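Section 5: Laying Out Letters with the Wooden Blocks

G'day again! By now you've got your Skerton block set out of its box and you've picked a floor or tabletop to work on. I like a plain dark surface for this, as the colours really jump out.
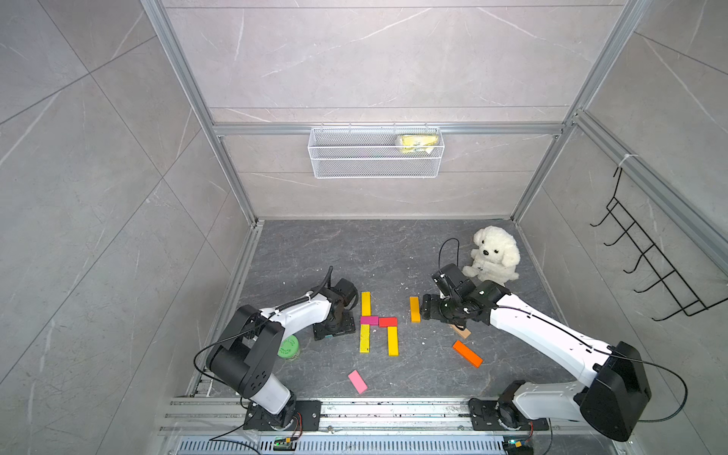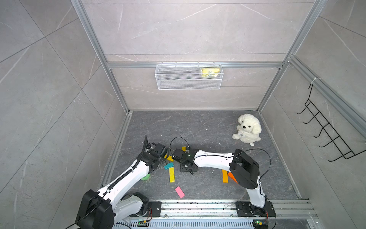
1. Tip the blocks out and spread them so none are stacked. Turn each one onto its widest face (my old Moncrieff set had rounded edges and they rolled everywhere, but these are pretty well behaved).

2. Choose your first letter. Go for straight ones to start with, so E, F, H, L or T. Leave S for a rainy arvo, trust me.

3. Build the upright first. Put two blocks end to end and nudge them together with a fingertip until the gap closes.

4. Add the crossbars. Work from the top down, and check each bar is square to the upright before you let go of it.

5. Stand back and read it from where everyone else will be looking. I've made many a lovely backwards F!

Note: Colours are up to you. Catherine Cruickshank, who wrote the Okard pattern cards, keeps every upright one colour and mixes up the bars, and I've pinched that idea because it's much easier to read across a room.

Note: If you're spelling a whole word, leave 70 mm between letters. Any closer and an L and an I start looking like a wonky U.

Caution: Sweep up first. Little specks under a block will make it rock, and then the one next to it shifts too. A soft brush does the job, and please don't use a wet cloth on the painted faces.

Caution: Keep spare blocks well away from the letter you're making. I lost most of a December evening to a stray one I kept bumping with my sleeve.

6. When you're finished, take the letter apart from the bottom up and put the blocks away by colour. The Hirner tray fits them on their sides, if you bought that one. For curved letters, see card 733.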